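J'ai pris le café chez Pondgate un matin de novembre, entre deux livraisons. Pondgate, c'est cette petite boîte qui démonte des breaks fatigués et revend les pièces dans tout le pays, de l'alternateur au bouton de lève-vitre. Moi qui ai passé 2 hivers à chercher un rétroviseur électrique, j'avais des questions !

La patronne me coupe tout de suite. « Les gens m'appellent avec l'année du modèle. Moi, je veux le numéro de série. La même année, vous pouvez avoir deux étriers différents, et le mauvais, c'est vous qui payez le retour. »

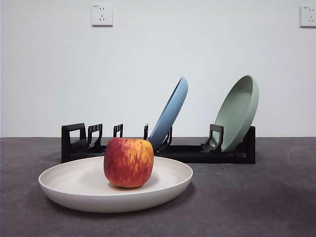

Une pomme dans son assiette, l'égouttoir derrière.

Je lui demande ce qui part le mieux. « Les optiques, toujours. Un phare d'occasion propre, je le sors à 50 euros, et il ne reste pas une semaine en rayon. » Les boîtes de vitesses, c'est une autre histoire – lourdes, chères à expédier, et il faut une palette.

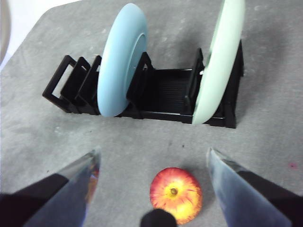 Elle garde quand même 11 boîtes au fond du hangar, toutes vidangées et étiquetées, avec le kilométrage écrit au feutre (j'adore ce genre de détail). Pour le neuf, elle passe par Nandach, surtout les joints et les courroies. « Une courroie d'occasion, je n'en vends pas. Même si vous insistez. »

Et les frais de port ? Jusqu'à 200 euros de commande, c'est pour le client, ensuite c'est pour elle.

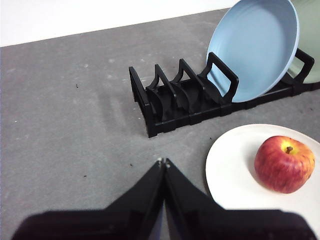 Chez Omaldale, on m'a dit que ce seuil était bien trop bas et qu'un pare-chocs mal emballé suffisait à manger la marge du mois. Je lui ai répété la remarque, elle a haussé les épaules. « Mes pare-chocs, je les emballe moi-même. » Puis le téléphone a sonné, quelqu'un cherchait un démarreur.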